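Bonifacio Campos, 63, has washed dishes at the Wiststead community kitchen for 10 years. Everyone there calls him Beto. On a Tuesday the kitchen serves lunch to 80 people, and he still does most of the plates by hand.

"The machine takes the pots," he says. "Plates I do myself. It's quicker than people think."

He stands them upright in a rack, one behind another, all facing the same way.

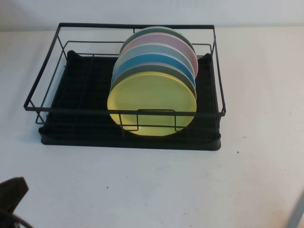 "A wire rack with a tray under it, that's all I want," he says. "The ridges in the tray keep things up off the water. I had a wooden one before – it went black in a year."

He empties the tray at 2 p.m. and again before he locks up. Towels he uses only for glasses.

"My mother dried everything," he says. "I let the plates stand and go have my coffee."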